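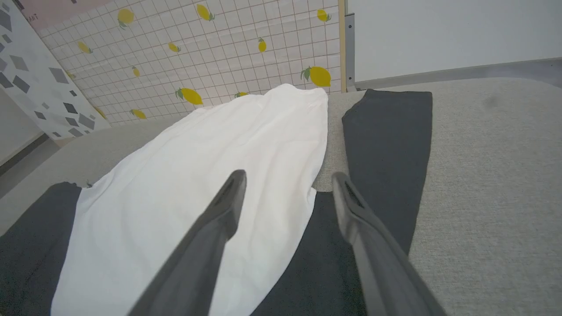
*Wrist view, gripper open over a white garment and dark gray trousers.*

Search this site Go

# Ellden garment handling: good practice

Hello, and welcome! Yesenia Pacheco and I wrote these rules up in March for anyone adding to the 391 episodes we have so far, and we'd love your help.

- Begin each episode with the fingers open and nothing held.
- Let garments overlap now and then (real laundry does).
- Leave care labels on, please.
- Keep arm speed at 80 mm/s or below near cloth.
- If a grasp fails, keep the episode and tag it `miss`.

Questions go to Joar Backlund, who is very patient.

We use cookies to improve your visit. Accept Decline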